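Home | Food | Homes | Travel | Magazine | Subscribe

The Spoon Drawer Problem
6 min read · 379 shares · 200 comments

There is a drawer in my kitchen that has not closed properly since February. It holds, among other things, a melon baller, two garlic presses and a device for pitting cherries. I do not care for cherries. The device came with the apartment, like the radiator noise.

Everyone I know has this drawer. Some have two and call the second one "the overflow," as if it were a reservoir. 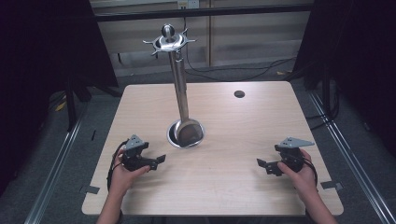
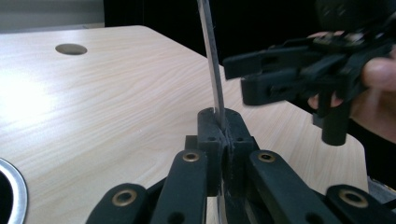
Metal goods: a polished stand on a pale tabletop, and a thin metal strip.

My neighbor Siv Tangen decided last fall to empty hers onto the floor and keep only what she could name. She lost a whole afternoon and, for a while, the use of her hallway. The pile that survived would have fit in a shoebox. The pile that didn't went into a bag marked GIVE AWAY, and the bag went into her closet, where it remains.

"I've given it away in spirit," she told me.

The trouble began with weddings. A couple used to get a toaster and a set of towels and be grateful for both. Then came the gift list, and with it the discovery that two people could be made to want an avocado slicer. Annatjie Ntuli spent nine years on the sales floor of Bråten, a housewares store with soft lighting and hard chairs, and she remembers the slicer well. She also remembers the people who brought it back. They were always very polite, she says, and they always wanted store credit, and they always spent it on something worse.

Bråten's last printed catalog listed 2217 kitchen items. I read it on a train, cover to cover, in the mood other people save for crime novels. By the egg section I had stopped judging. By the citrus section I had folded down four corners.

Chief among my weaknesses was the Flivura, a folding trivet that can also be a colander, provided you are patient and have nothing hot in your hands. I bought one. It cost more than my shoes. My friend Marit Holmgren, who cooks for a living and owns three knives, picked it up, opened it, could not close it again and put it on top of the refrigerator. It has the look of something that fell off a small aircraft.

Marit's view is that a good tool should be dull to talk about. She has used the same wooden spoon for so long that one side of it has worn flat, and she gets nervous when guests offer to stir. When I asked what she would rescue in a fire she said the spoon, then her husband's name, in that order, and asked me to print it the other way around.

I did try to reform. For one month I put every gadget in a cardboard box and allowed myself to take out only what I needed. By the end I had rescued the can opener, the peeler and, on a low evening, one of the garlic presses. The rest could have left the country.

So I carried the box down to the swap shelf in our laundry room, feeling light and a little superior. A neighbor was there already, unloading a bag. We nodded at each other the way people do at a clinic.

I came back upstairs with her pasta fork. It has a hole in the middle for measuring out spaghetti, one serving at a time, and I have never eaten one serving of spaghetti in my life. It is in the drawer now, on its side, with the handle sticking out.

More in Homes | Letters | Back to top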